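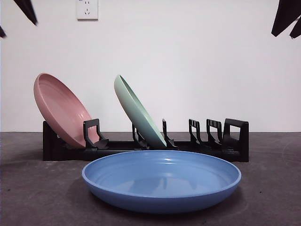 3.2 Zwischenablage des Geschirrs

Abbildung 2: Abtropfgestell mit zwei eingestellten Tellern, davor ein flacher blauer Teller auf der Arbeitsfläche.

Die Haushaltsstudie Wetley erfasst, in welcher Ordnung Teller nach dem Spülen abgestellt werden. Als eingestellt gilt ein Teller, dessen unterer Rand in einem Zwischenraum des Gestells ruht; der rosafarbene Teller in Abbildung 2 erfüllt dieses Kriterium trotz seiner Schräglage. Flach abgelegte Teller werden gesondert kodiert (vgl. Ackroyd, Abschnitt 3).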